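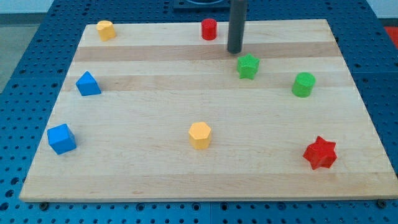 Zotari puts sorting cell into service at Vurembridge

Toy and classroom supplies maker Zotari has moved the first stage of shape sorting at its Vurembridge plant from hand benches to a robot cell, with the changeover completed in October. The cell handles mixed plastic pieces – cylinders, cubes, prisms and six-pointed stars in four colours – that go into the company's Kozan counting and matching sets.

Pieces are presented on a flat timber board over a perforated table, and the arm works down onto them from above with a plain rod-type end effector. Zotari said the rod was chosen after trials with a fingered gripper, which needed more clearance between neighbouring pieces than the boards could offer. Pieces are pushed to the lane for their colour and shape, then dropped into totes at the end of the line.

Control software is supplied by Homosent. The vendor's commissioning report lists 341 boards processed in the acceptance run, of which 3 were stopped for operator attention. All were logged as colour faults under the old overhead lighting, and the fittings above the cell have since been replaced.

Staffing in the packing hall is unchanged, but the work is organised differently. Sorting had been done in two-hour rotations at standing benches, a task that accounted for most of the wrist and shoulder complaints recorded at the site. Operators now load boards, clear stoppages and carry out visual checks for flash and short mouldings, which the cell does not attempt. Those who have completed the cell operator module are paid at the next grade up.

Not every change has been welcomed. The benches faced each other and the cell does not, and several operators told the site's consultative group that the new station is isolating on the late shift. The group also asked that stoppage data not be used to assess individual operators. Zotari has agreed to the second point in writing and is trialling a paired roster on the first.

Some sorting will stay manual. Short runs, replacement packs and anything with a textured or two-tone finish outside the trained range will go through the one remaining bench, near the moulding store. Changeover between product codes on the cell still requires a recalibration of the board position, and the plant schedules this for the meal break at 6 pm.

A second cell is planned for Building 1883, where the larger Kozan pieces are packed. The order, job number 431, is subject to floor load testing.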